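The Cups

The farewell party had been announced for four and canceled at ten past three, when word came down from Hurkov that nobody was leaving after all. By then I had bought the cups.

I had bought 190 of them, mustard yellow with a wavy pattern, from a shop in Brornby that would not break a carton. The department numbered 22. I had pointed this out to the shop, and the shop had pointed to the carton.

So the afternoon became a matter of putting things away. The cake went back to the fridge, where it had to share a shelf with somebody's soup. The banner was rolled up with its message facing inward – it could be used in June, if anyone had the decency to resign. I took the cups I had already unpacked and set them out upside down on the long table by the window, the way my grandmother did with glasses, to keep out a dust that has never once been seen falling. 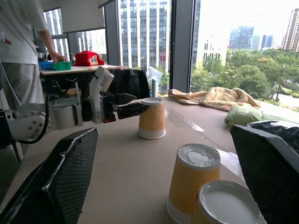 The voice from the doorway wanted to know whether paper cups could be returned if they had only been stood on their heads. I said I thought the shop took a strict view. In that case, the voice went on, had I considered the Hikeck account, whose people were coming on Monday and would drink anything out of anything?

I had not. I went over to the table and considered it. The cups looked more hopeful from there, like hats at a wedding.

On Monday the Hikeck people came, four of them, and asked for water. They had brought their own bottles. They held them out and I filled them, one after another, and the meeting lasted until lunch.

I have the carton under my desk now. It makes a decent footrest. The man who wasn't leaving stops by most mornings and takes a cup for his coffee – he says it would be a shame to waste them – and at his rate I have him down as staying until the winter.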